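Ticket: sticky patch / cloudy finish on break room table
Opened by: Gyu-bin Hwang
Site: Prultport, 2nd floor
Date: 2019-01-05
Status: open, waiting on supplier

Problem
Table top has gone tacky. Light wood planks, finish is Lumanlan clear, put on in August. Paper sticks to it. Cups leave rings overnight. Worst along the front edge.

Tried so far

1. Warm water, soft cloth. No change.

2. Dish soap, very weak mix. Bit better for a day then tacky again.

3. Drinditz wood cleaner, wiped with the planks. Took off some of the grime, left a haze. Did not rinse, my mistake — label says rinse.

4. Rinsed twice, dried, left overnight. Haze mostly gone. Still tacky up front. People are putting there stuff back on it already: green bowl, clear cup, bottle lying on its side near the front edge. Asked for it to be kept clear until this closes.
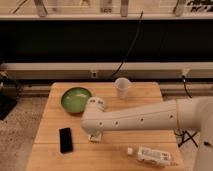
5. Light sanding, one small spot underneath, 600 grit. Not tacky after. Don't want to do the whole top without an ok from Prosard, might void the finish warrantee.

Questions for Prosard
Is haze from the cleaner normal on this finish?
Can we sand and recoat just the front planks or does it have to be the full top?
How long before cups can go back on — can says 3 days, installer told us 5.

Update, same day
Called Prosard, left message. Felt pads and a tray ordered for the cups meantime. Will try the seams w/ a dry brush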